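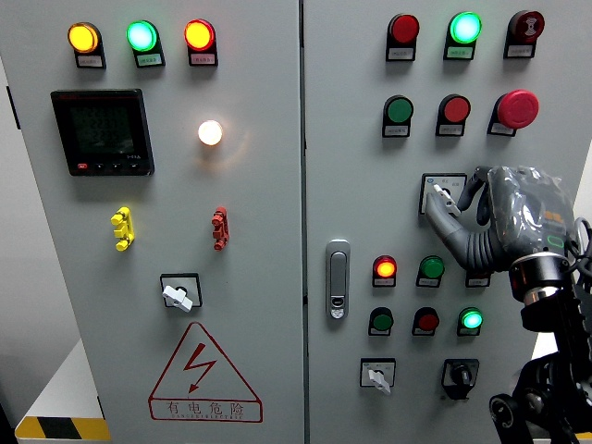 Label makers, tape and the great garage fuse box debate

Sakwood Forum > House and Home > Sheds, Garages and Lofts

We use cookies to remember your login and to show you relevant offers. Accept all | Manage settings

pegboard_pete
Saturday, March 14, 2020

Right, I need some opinions before I spend money. I've been sorting the garage out since November and I've got to the stage where everything has a home but only I know where it is. My other half went in for picture hooks last week and came out with a bag of roofing nails, so it's time for labels.

What I'd like is one system for the lot. Tubs of screws, paint tins, the fuse board, the stopcock, the tubs in the loft with the Christmas stuff in. I've been eyeing up the Starnum label printer, which is £45 with one roll of tape in the box. Or do I just buy a fat marker and some masking tape like my dad did?

Share (2)

marrowfat
Marker and masking tape. Done. I've had the same tape on my paint tins for years and I can still read it. The money you save will buy you a decent tin of paint to write on.

tilly_in_the_loft
Oh I completely disagree with marrowfat, sorry! Masking tape goes crispy up in a loft and then drops off, and you find a little curl of it on the floor saying "BABY CLOTHES" with no idea which of the boxes it came from. Ask me how I know. I got the Starnum two years ago and I love it (possibly too much, there's a label on the biscuit tin and one on the cat's dish).

The tape is where they get you, mind. It chews a long blank bit off the front of every label unless you do a whole batch in one go, so write your list first and print the lot with the cut marks on.

pegboard_pete
That's useful about the blank bit, hadn't seen that in the reviews. Does the print fade at all? Garage window faces south and it gets a fair old blast in summer.

tilly_in_the_loft
Black on white has been fine. I tried the red on clear and it went a sort of sad pink by the second summer. Stick to black on white.

oldsparks
Spent most of my working life in front of panels and I'll say this about labels: put them UNDER the thing, close up, and do every single one the same way. White tab, black writing, straight below the switch it belongs to. Once you've got rows of lamps and buttons on a door, a label floating halfway between two of them is worse than having none. Same goes for your fuse board at home. If the label could belong to the one above or the one below, somebody will pick wrong, and it'll be when the freezer's full.

Also please don't write "sockets". Which sockets? Write "kitchen sockets, back wall".

marrowfat
Mine says "sockets" and "other sockets" and I've managed.

oldsparks
I bet you have. Pity the poor soul who buys the house off you.

grommet_and_tea
Can I put in a word for luggage tags? The brown card ones with string. I tie them on to anything that won't take a sticker, so extension leads, the bag of tent poles, the spare keys. I did all my leads with the length on one side and what they're for on the other and I haven't unrolled the wrong one since. They cost next to nothing and you can write as much as you like.

I wouldn't use them on the fuse board obviously.

pegboard_pete
Now that I like. I've got a crate of leads that looks like a plate of spaghetti.

So I'm thinking printer for tubs and fuse board, tags for leads, and a marker for paint tins because the lids get mucky anyway. What are people putting on the paint ones? At the moment mine just say "white".

tilly_in_the_loft
Room, colour name, matt or silk, and the date you opened it! I also dab a blob of the paint on the lid. I once touched up the hall with what I was sure was the hall colour and it was the bathroom one, and you can see it every time the sun comes round. Still haven't fixed it.

marrowfat
Blob on the lid is all you need. That's a label. Free as well.

shelf_life
Bit of a different view: fewer things, fewer labels. I cleared out 42 jars of mixed screws when we moved and I have missed none of them. I keep a small box of the sizes I use and buy the rest when a job comes up. You can spend a whole weekend labelling stuff that ought to be at the tip.

grommet_and_tea
Forty-two jars!! I'd have had those off you.

oldsparks
Shelf_life is half right. But buying screws a packet at a time is how you end up with the jars in the first place.

shelf_life
OK, that stung a bit.

pegboard_pete
Ha. I'm not ready to part with mine, but I will tip them out and have a proper look before I print anything. Mukgate Hardware has the Starnum in stock, so I'm going to nip down after lunch and get a spare roll at the same time. Will do the fuse board first, under each switch, as instructed. "Kitchen sockets, back wall" it is.

marrowfat
Get some masking tape while you're there.

13 replies | Share this thread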